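How to get oil stains out of cotton cloths (and which tricks to skip)

Every household site has a miracle cure for greasy cloths, and most of them want you to buy something. I've ruined enough tea towels to have doubts. What follows is the dull method I still use after trying the clever ones.

What you need

Plain washing-up liquid, an old toothbrush, a bowl and a washing machine. Leave the bicarb in the cupboard. It makes a nice paste and people like pastes, but I saw no difference on cooking oil.

Step 1. Blot, don't rub
Press kitchen paper on both sides of the stain. Rubbing pushes the oil further into the weave.

Step 2. Work in the washing-up liquid
Put it on the dry cloth, before any water goes near it. A teaspoon will do for a stain the size of your palm. Brush gently from the outside in and leave it for an hour. Some guides say overnight. I tried that in August and got the same result, only later.

Step 3. Rinse warm, then look
Hold the cloth up to a window. If you can still see a darker patch, do step 2 again.

Step 4. Wash as the label says
A 400 g load is plenty if the cloths are badly marked – they need room to move. Keep bright colours apart for the first 2 washes, whatever the packet claims about dye.

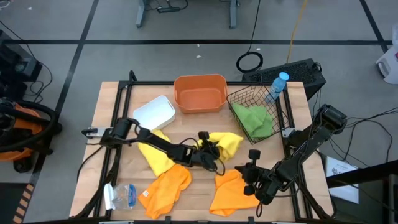

Words: Floarea Anghel | Tested with: Apolline Fleury | April 1, 2018

Step 5. Dry it in the air
Don't use the tumble dryer until you're sure the mark has gone. Heat can set what's left, and then you have a duster.

What about stain sprays?
Apolline swears by the Poulain spray. I put it on one half of an old napkin and washing-up liquid on the other, and neither of us could pick the winner. Buy it if you like the smell.

Old stains are another matter. Try the steps twice, then give up and keep the cloth for cleaning the oven.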